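Grandus demonstration set

Category: Robot learning | Data collection

The Grandus demonstration set is a collection of examples for teaching robot arms to handle small household and office objects. It was started at the Drundcombe workshop by Chae-won Tak, and Esperanza Fitzsimmons joined later for the checking of the records. The first part was closed on August 24, 2022, and contains 537 examples.

In each example a person guides the gripper through one short task, such as lifting, turning or wiping an object. A small camera at the wrist records the work together with the positions of the arm. One session lasts 60 minutes and is divided between three operators, so that the learning system does not copy the habits of only one hand.

The objects belong to six groups. The group of flat objects, which includes small whiteboards, is considered difficult, as a glossy surface gives reflections and a thin edge leaves little place for the fingers.

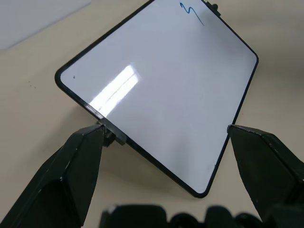 Examples in which the object slips are also kept, but they receive a separate label. The records are stored in the Esitz format.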